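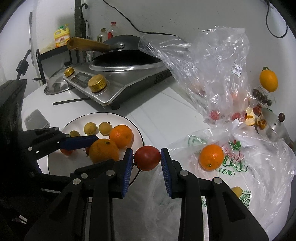

Small tomato held in the hand-held gripper, kitchen counter station.

Ruvar Open Day Recordings, data card

Written by Hanane El Ouafi. Corrections from Tarun Dixit are folded in where I agreed with them.
Last edited Apr 28, 2025

What this is

A set of 127 short recordings made with hand-held grippers during an open day at Nirnex. Visitors picked up fruit and moved it to or from a plate. The host's flyer called the event "robots learning to cook." Please don't repeat that line when you cite the set. A person's hand moved the gripper in every recording, and no cooking was recorded.

Contents

127 recordings, one attempt each
3927 still frames pulled from them
2408 of those frames have a grasp label (open, closing, closed, slipped)
The remaining frames are unlabeled and will probably stay that way

Objects include tomatoes, oranges and small citrus. The counter was left cluttered on purpose, with shopping bags, cookware and a phone in view at times. I asked for this. Clean tables make every method look good.

How it was collected

Visitors got a two-minute briefing and then had a go. Staff were told not to coach. Tarun reviewed the audio and says they coached anyway, in a large share of the attempts, so treat "novice" in the metadata as a loose term. Audio is not included in the release.

The Torkitz gripper pads were swapped at lunch. We did not log which pair went on which tool. If you plan to study slip, this matters, and I have no fix for it.

About the demo claim

At the end of the day the hosts ran Beddoe, their policy trained on earlier material, on an arm in the next room. It was announced as having "mastered" soft fruit. I watched four attempts. Two were fine, one stopped short of the plate, and one was restarted before it reached anything. When I asked how many attempts sat behind the word mastered, I was told over 1000, mostly from September, on the same bench with the same lighting. I have not seen those logs. None of that material is in this set, and nothing in this set backs up the claim or sinks it.

Labels

Two passes, by me and by Tarun. We disagreed most on "closed" versus "slipped" for tomatoes, where the fruit turns a little between the pads and then stays put. I called that slipped. He called it closed. The released label is mine and his is in the column labeler_b. Use both if you can.

Known problems

Fruit was reused all afternoon and got softer. Time of day is recorded, firmness is not.
Left-handed visitors are undercounted in the metadata. The field was added late.
Force readings are missing everywhere. Do not infer grip force from pad shape.

Suggested use

Testing grasp-state classifiers on messy counters. I would not train a policy on this alone, and I would be wary of a paper that did.

Contact

Open an issue in the Ruvar repository. Tarun answers label questions, I take the rest.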